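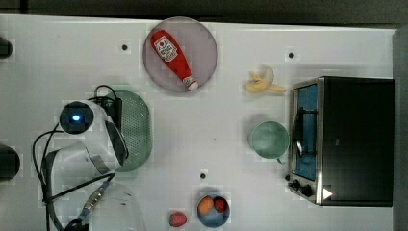 How Does a Robot Arm Pick Things Up?

Say hello to Stasiv! Tamsin Lockyer is building this robot arm in the Binthorpe shared workshop, and it practices with kitchen things - a plate, a ketchup bottle, a bowl of fruit.

Your arm has a shoulder, an elbow and a wrist. A robot arm has joints too, and each one gets its push from a motor. Cables bring the power and carry messages to and from the computer.

At the end of the arm is the gripper. Stasiv's has just two fingers! Try picking up a pencil with only your thumb and one finger - that's how it has to do every job.
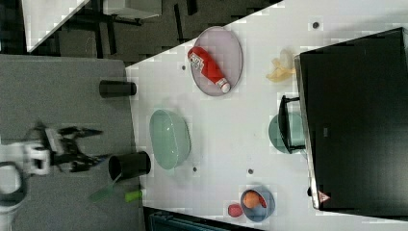 How does it learn?

By practicing, just like you! Tamsin's notebook lists 487 tries so far, and plenty of them were flops. Each flop shows her what to fix next.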